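## 7. Lavado de prendas de color combinado

Esta sección trata del uso de la lavadora Iltis con prendas que llevan un color intenso junto a blanco: camisetas de equipo, uniformes, delantales ribeteados, mantelería. Se da por hecho que la máquina está instalada y nivelada y que ya ha completado el ciclo de puesta en marcha. Para la conexión de agua y desagüe, véase la sección de instalación.

Los nombres de programas corresponden al panel en español. En las máquinas suministradas con panel en inglés, la tabla de equivalencias está en la contraportada.

### 7.1 Antes de la primera carga

1. Abra el grifo de entrada por completo. Si gotea por la rosca, ciérrelo y apriete la junta a mano.
2. Saque el cajetín del detergente tirando de él con la lengüeta azul presionada. Compruebe que el sifón del compartimento de suavizante está encajado.
3. Vuelva a colocar el cajetín hasta oír el clic.
4. Gire el mando a la posición **Color mixto** y mantenga pulsado **Ajuste** hasta que parpadee la temperatura.
5. Seleccione 30 °C y pulse **Guardar**. La máquina recordará este valor la próxima vez que elija el mismo programa.

**Nota.** Un corte de corriente no borra los ajustes guardados. Solo se pierden al restablecer los valores de fábrica (7.6).

### 7.2 Comprobar si una prenda destiñe

Hágalo con toda prenda nueva de rojo, granate, azul marino o negro, aunque la etiqueta indique colores sólidos.

1. Humedezca un paño blanco de algodón con agua templada y una gota de detergente líquido.
2. Presione el paño contra una costura interior del color intenso durante un minuto. No frote.
3. Mire el paño a la luz del día.
4. Si el paño sigue blanco, pase a 7.3.
5. Si hay color en el paño, lave la prenda sola en el programa **Primer lavado** y repita la prueba.

Si después de dos lavados la prenda sigue soltando color, no la mezcle con otras. En las prendas que combinan las dos telas conviene además evitar el remojo: el tinte pasa al blanco con más facilidad cuando el agua está quieta.

> **Precaución.** No añada sal ni vinagre al tambor para fijar el color. El vinagre ataca la junta de la puerta y ninguno de los dos fija los tintes que se usan en el poliéster.

### 7.3 Clasificación y carga

1. Vacíe los bolsillos. Cierre cremalleras y velcros.
2. Desdoble puños y cuellos, y abra los dobladillos que hayan quedado vueltos.
3. Ponga del revés las prendas con número, escudo o letras termoadheridas.
4. Separe las toallas. Sueltan pelusa y retienen agua, y el centrifugado se desequilibra.
5. Introduzca las prendas de una en una. El tambor no debe pasar de dos tercios de su altura.

Las medias de deporte se lavan con el mismo programa, dentro de una bolsa de red. Las espinilleras no se lavan a máquina en ningún caso.

### 7.4 Dosificación y arranque

1. Vierta el detergente para color en el compartimento II. Con agua blanda, llene hasta la primera marca. Con agua dura, hasta la segunda.
2. Deje vacío el compartimento de suavizante si va a lavar tejido técnico – el suavizante tapa el poro de la tela y la prenda deja de transpirar.
3. Cierre la puerta hasta el tope.
4. Seleccione **Color mixto** y compruebe que aparece la temperatura guardada.
5. Ajuste el centrifugado a 400 rpm para tejido técnico. Para algodón puede dejar el valor propuesto por la máquina.
6. Pulse **Inicio**.

**Nota.** Durante los primeros minutos puede añadir una prenda olvidada. Pulse **Pausa** y espere a que se apague el símbolo del candado. Si el nivel de agua supera el borde de la puerta, el candado no se apagará.

> **Precaución.** No utilice lejía ni quitamanchas con cloro en prendas de color combinado, tampoco en las zonas blancas. El producto se corre por la costura y deja un cerco amarillento.

### 7.5 Después del ciclo

1. Abra la puerta en cuanto termine el programa. La ropa mojada y amontonada en el tambor es la causa más frecuente de traspaso de color.
2. Sacuda cada prenda y cuélguela a la sombra, con la parte blanca hacia abajo si es posible.
3. No use secadora con escudos o números pegados.
4. Una vez seca la ropa, extiéndala sobre una mesa tapizada o cubierta con tela, que sujeta el tejido resbaladizo y evita que la prenda se vaya al suelo mientras se trabaja con la otra manga.
5. Alise primero los ribetes y los puños. Luego el cuerpo.
6. Revise las costuras donde se juntan los dos colores. Una veladura rosada en el blanco se trata antes de planchar, nunca después.
7. Planche del revés a temperatura baja y sin vapor sobre los números.

Si aparece la veladura, vuelva a lavar la prenda enseguida, sola, con un producto recuperador de blancos apto para color. El paño de prueba de 7.2 sirve para saber si el tinte sigue suelto.

### 7.6 Restablecer los valores de fábrica

1. Ponga el mando en **Apagado**.
2. Mantenga pulsados **Ajuste** y **Pausa** y gire el mando a **Color mixto**.
3. Suelte los dos botones cuando la pantalla muestre dos guiones.
4. Repita los pasos 4 y 5 de 7.1.

### 7.7 Avisos en pantalla

| Aviso | Causa | Qué hacer |
|---|---|---|
| E-A | No entra agua | Abra el grifo, limpie el filtro de la manguera |
| E-D | No desagua | Limpie el filtro inferior, compruebe que la manguera no está doblada |
| E-P | Puerta sin cerrar | Retire la tela atrapada en la junta y cierre de nuevo |
| E-C | Carga desequilibrada | Detenga, reparta la ropa y reanude el centrifugado |

Si el aviso E-D se repite con el filtro limpio, desconecte la máquina y llame al servicio técnico de Riquelme. Tenga a mano el número de serie, que está en el marco interior de la puerta.

### 7.8 Repaso de prendas en rojo y blanco

El orden de trabajo es el de 7.5. Empiece por las partes blancas, donde se ve antes cualquier cambio de tono.
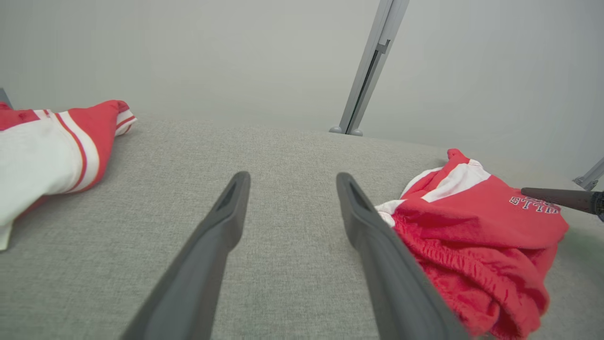

Prendas en rojo y blanco, sobre tela gris.
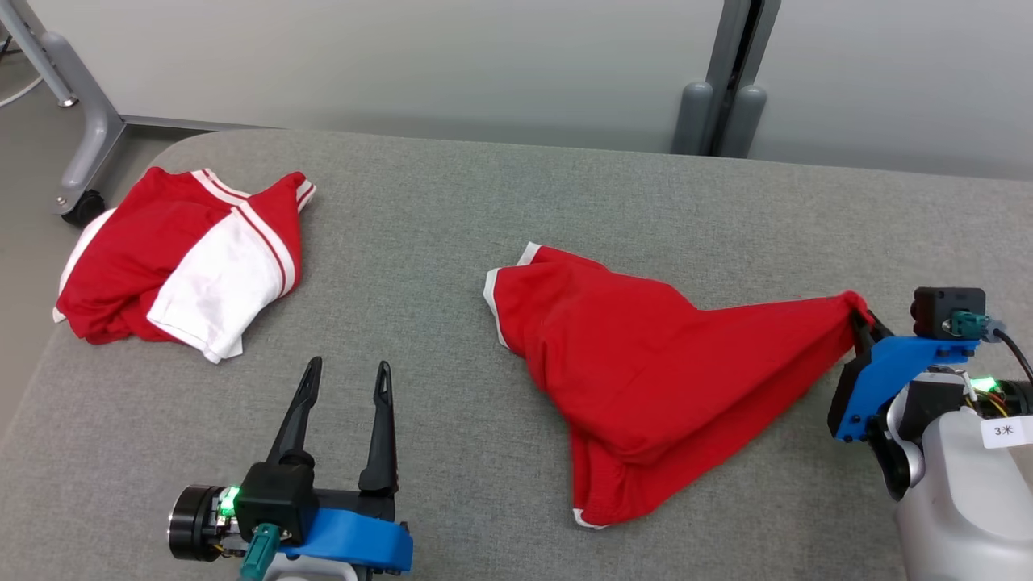 Kamarul Pattinasarany, desde la lavandería de Brirnside, pide que se añada una cosa al apartado 7.4: con agua muy dura, la segunda marca del cajetín se le queda corta en las camisetas con barro, y llenar más solo le da espuma. Le funciona mejor un prelavado en frío sin detergente y después el programa normal con la misma dosis. También avisa de que el centrifugado bajo deja los puños dobles bastante mojados, y que en julio no importa, pero en invierno hay que contar con un día más de tendedero.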